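Student Project Report
Time to First Notice: How Families Are Informed After a Homicide in Lirnen County
Prepared by Constanza Olivares
Public Safety and Records Seminar, November term

1. Purpose

This report examines how the next of kin of homicide victims in Lirnen County receive their first official notice of the death, and how that notice relates in time to the first public account of the incident. The question was chosen after the seminar's unit on court records, in which several case files contained statements from relatives who had learned of a death from a neighbor or a message thread before any officer reached them.

The report does not evaluate the criminal investigations themselves. It does not name victims or relatives, and it leaves out details that would allow a reader to identify a particular case.

2. Background

Three offices have a part in notification. The Lirnen city police hold the scene and usually make the first tentative identification. The county medical examiner confirms identity and is formally responsible for notice to next of kin. The victim services unit of the district attorney's office is expected to make contact once the case has been assigned. Outside the city limits, in Kaewsai and the unincorporated areas, the sheriff's office takes the place of the city police.

The written procedure used by the medical examiner calls for notice in person wherever the relative lives within the county. Telephone notice is allowed when the relative lives elsewhere, and the procedure asks that a local agency be requested to send an officer first. No time limit is stated. The police manual says that a victim's name shall be withheld "until family has been advised," but it does not say who confirms to the press office that this has taken place.

3. Sources and Method

The main source was the incident log kept by the county dispatch center. The portion released to the seminar contained 1,201 entries coded as shootings, stabbings, or serious assaults. From these, 18 were matched to closed homicide cases for which the medical examiner's notice form was also open to inspection. The remaining entries involved injuries that were not fatal, were duplicates, or belonged to cases still under investigation.

For each matched case, four times were recorded: the first emergency call, the pronouncement of death, the notice to next of kin, and the first public statement by any agency. Where the notice form gave only a date, the case was kept in the study but left out of the time comparison.

Interviews were held with a records supervisor, a retired patrol sergeant, and an advocate at Plullness, a private support service for bereaved families. Each was given the questions in advance and was allowed to correct the notes afterward. A request to interview a member of the district attorney's staff was declined on grounds of workload.

4. Findings

4.1 Timing of notice

In most of the matched cases, notice was given on the same day as the pronouncement. The shortest interval was about 30 minutes, in a case where a parent had already gone to the hospital. Longer intervals were found where the victim carried no identification, where the next of kin lived in another state, or where the address on file was out of date.

In 2 of the cases, the first public statement was issued before the notice form was signed. The records do not show whether the family had been told informally by that time. The retired sergeant said that officers at a scene often speak with relatives who arrive on their own, and that these conversations are seldom written down. The form therefore records the formal notice and may miss an earlier, informal one.

4.2 Place of notice

The form has a line for the place where notice was given, but it was often blank. Where it was filled in, the usual entries were a residence, a hospital corridor, or the front counter of a police station. The advocate from Plullness stated that families speak about the counter more than any other setting. Her clients had been asked to wait in a public lobby, and some had received the news while standing among people who were there on other business.

The city station opened a separate family room after its lobby was remodeled, with a table and seating supplied by Mivavwood, a local furniture shop.

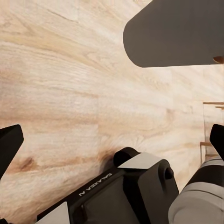
The records supervisor confirmed that the room may be used by any of the three offices and that no booking is needed. There is no comparable room at the Kaewsai substation. Deputies there make notice at the home or, if the family has come in, in the shift commander's office.

4.3 Follow-up contact

The victim services unit keeps its own contact log, which was not open to the seminar. The forms that were reviewed contain a box to show that a service card was left with the family. The box was checked in the majority of cases - though a checked box does not show that anyone later called.

5. Limits of the Study

The number of matched cases is small, and all of them are closed. Open cases may follow a different pattern, particularly where a relative is also a witness. Times were copied by hand from three sets of records, and the clocks used by the agencies are not known to agree.

6. Recommendations

The medical examiner's form should include a line for informal notice, with the name of the officer who gave it. The police press office should receive written confirmation from the medical examiner before releasing a name. The sheriff's office should identify a private space in or near the Kaewsai substation and list it in the deputies' handbook.

A copy of this report was provided to the records division on 2025-11-16. Any corrections received from the agencies will be attached as an appendix.

Comments

R. in Kaewsai
I worked the substation desk for years. The commander's office has a glass door, so please add that to your section on place. Otherwise a fair account.

mapleterrace
Did you look at whether families needed an interpreter? My aunt was told through her ten-year-old son.

Constanza Olivares
Thank you for raising this. The form has no line for language, so I could not study it from the records. I will ask for it to be noted in the appendix.

dlh
Section 4.3 deserves its own report. We got the card and then did not hear from anyone until the arraignment.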